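Newsletter, autumn term

Last updated: Sep 3, 2020

We use cookies to remember your settings and to see which newsletter items are read. By continuing to use this site you accept this. Cookie settings

Joint honours in mathematics and history: what changes this year

Students starting the joint honours course in mathematics and history at Drellport will follow a revised first year. The department has been working on the changes since February, and most of them come out of the comments left on last year's course forms. Second and third years stay on the old arrangement and do not need to do anything.

The main change is to the way the two halves of the degree are timetabled. Until now, first years took their mathematics modules with the single honours group and fitted history around them, which meant that some seminars clashed with problem classes. From this term the joint students have their own problem class, held in the Erdős Room on the second floor. The lectures are still shared. If you have been given a place in one of the general problem classes by mistake, write to the course office and it will be moved.

The second change is a new half module called Reading Old Mathematics. It runs for 8 weeks and replaces the essay skills sessions, which many students said repeated what they had done at school. Each week the group reads a short passage from a printed text, works through the argument in modern notation, and then looks at who the book was written for and how it was sold. No Latin is needed, as translations are provided, although anyone taking Latin as an outside option will be given the original as well. Assessment is by one essay of 3,000 words and a short talk. There is no exam.

There were 49 applications for the course this year, against 50 last year, so numbers are steady. The entry requirements have not changed.

Students often ask which half of the degree they should lean towards when it comes to the final year project. You do not have to decide until the end of the second year, and it is quite possible to write something that belongs to both. Recent projects have covered the teaching of logarithms to ships' officers, errors in parish accounts, and the way probability was argued over before there was an agreed notation for it. Supervisors are listed on the noticeboard outside the office. It helps to speak to one from each side before you settle on a title.

The Halutik travel fund is open again to joint students in their second year. It pays for visits to archives and libraries, including day trips. Keep your tickets and receipts, and put in the claim within a month of coming back. Applications need a paragraph on what you want to look at and a note from your tutor.

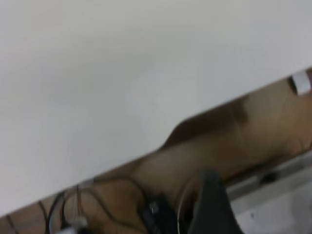 Words: the joint honours course office, Drellport
Sep 3, 2020

Reading lists for both subjects are now on Evov under the course code. The history list is long and is meant to be dipped into. The mathematics list is short, and the first two titles on it should be read before term if you can get hold of them. The library has several copies of each, and a few can be borrowed for the whole term. Older editions are fine, but check the exercise numbers against the sheet before handing in work.

First years should bring their module choice form to the introductory meeting. Anyone who wants to swap an outside option can do so up to the end of the second week of teaching, provided both tutors have signed. After that, changes go through the faculty and take longer.

To receive this newsletter by email, enter your address below. You can unsubscribe at any time.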